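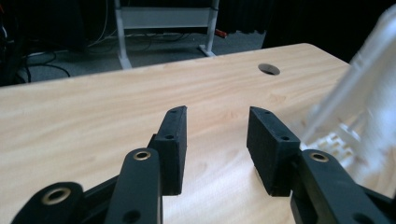

Pale tabletop with wavy grain, jaws open.

Kestness Tabletops: data card and notes

Status: usable, with complaints. Last edited 18 Dec 2025 by Idrisa Odera.

What it is

2,324 pictures of wooden tables and what people do at them, mostly setting out, sorting and clearing away. They were collected in 3 homes in Titville, starting in January. Hüsnü Güler did the first round of labels and I did the second, which is why the notes sometimes argue with each other.

What it claims to be

The original proposal called this "a full record of everyday table use". I don't buy it. Three households in one town is three households. Nobody in the set has toddlers, nobody eats on the floor, and one home owns a single good table that everyone is careful with. Treat any claim about "typical" tables with suspicion, including ours.

Labels

surface: light, mid, dark, covered
grain: plain, wavy, knotty, can't tell
state: bare, in use, being cleared
confidence: 1 to 10

We don't label wood species. Hüsnü wanted to, and put "pine" on anything pale. Pine-like is as far as I'll go from a picture, and colour is a poor guide once a table has been oiled or left by a window. The old species column is still in the Ollomach export. Please ignore it.

"Bare" means bare wood in the part of the table that shows. It says nothing about the rest. One person could have breakfast at the far end and the label would still be correct, and I think that makes it a weaker label than it sounds.

Known problems

Wavy and knotty get mixed up a lot.
"Being cleared" is a guess. One still can't tell you if the plates are coming or going.
Light tables are over-represented, so grain looks easier to judge than it is.
Confidence scores of 10 are mostly Hüsnü's. Mine rarely go past 7.

Should you use it?

For grain and surface colour, probably. For habits, I'd want a lot more homes first. The Zarei split leaves out one whole household and gives a fairer test than the default, so report that one if you report anything.

Corrections go in notes.txt with the picture number and your initials.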